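Planning a small garment handling cell: one arm or two, and what else do I need to budget for?
Automation and Equipment > Buying and budgeting

Question

We run a small shop in Idunport that sorts and folds used sportswear for resale. Jerseys and T-shirts, mostly. I have approval to put together a test station where a robot arm picks up shirts and lays them out, and I need to turn in an equipment list by March.

The arm is decided and paid for from a different budget. What I have left is $2,000 for everything else: fingers, wrist camera, work surface, posts and clamps, cables, spares. Brurnine quoted me $772 for a finger set and a wrist camera mount together. Plemura has something similar but they want me to buy their controller with it.

Is $772 sensible out of that total, or am I putting too much into the fingers? Also not sure whether to get a hard table or something padded.

Answer 1 (accepted)

The quote is fine if it includes spare fingertips. Ask them. Tips wear out and get bent, and if a replacement takes four weeks you have a station sitting still for four weeks. I would want 2 spare pairs on the shelf before the first day of testing.

For cloth, go with long, narrow tips that come down to something flat. Wide parallel pads are made for boxes and they push a shirt along the table before they get hold of it. Check that the finish on the tips has some grip to it.

Get a padded or upholstered surface. On a hard table the tips hit bottom and the arm faults, or you program it to stop high and it misses the fabric. A bit of give lets the tips press down next to a hem and close on it. Pick plain gray or something close to it. If you handle a lot of white and red shirts you don't want a white top, the camera has trouble finding the edge of a white cuff on it.

Leave money for posts and clamps. People forget these and then buy them one at a time at retail. Same for cable, get it longer than you measured.

I would skip the Plemura bundle. You already own an arm and a second controller is one more thing to maintain.

Answer 2

We use Kong fingers and they are ok. Never tried Brurnine.

Answer 3

Agree with most of the first answer. I'd add that you should hold back part of the $2,000 until the station has run for a month. Our first list was spent down to zero and then we found out the surface was 4 inches too low for the arm to reach the near corner comfortably. Raising it wasn't expensive but we had to go back and ask for the money, and that took longer than the work.

Also make your test pile out of the shirts you really get. Two-color ones with striped trim at the cuff or hem are good to have in there, and leave them crumpled. If you test on shirts that someone has already laid flat you will buy the wrong fingers.

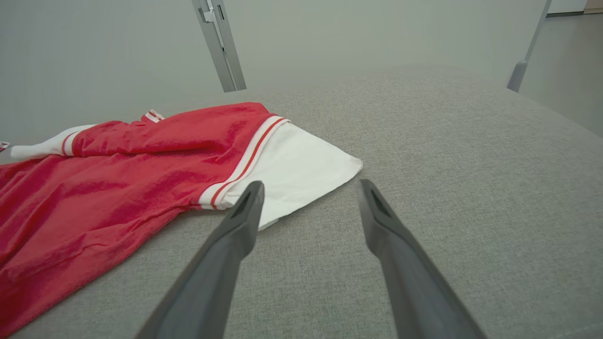
Should spare fingertips go on the same purchase order as the gripper fingers?
Put them on the same order if the supplier stocks both, so you pay shipping once and have the spares on hand before testing starts. List them as a separate line so the reorder cost is easy to find later.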